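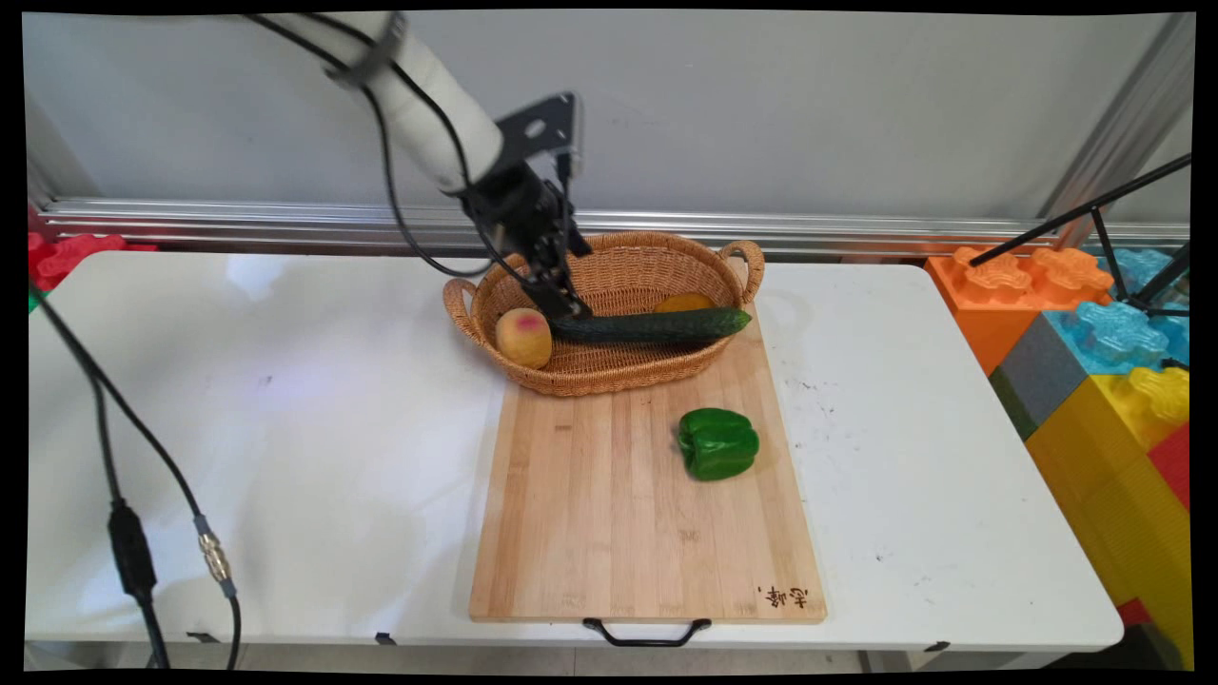
Does a wicker basket keep produce fresh?

I have my doubts. The usual claim is that the weave "lets vegetables breathe." Maybe, but a cucumber left in a basket at my place goes soft well before one in the fridge drawer. Same with bell peppers.

Fruit is a different matter. Peaches can sit out until they give a little near the stem, then I move them to the fridge. Keep cucumbers away from them, as ripening fruit turns them yellow.

Skip the $60 "ventilated" baskets. Shake out the crumbs on Monday and wipe the handles.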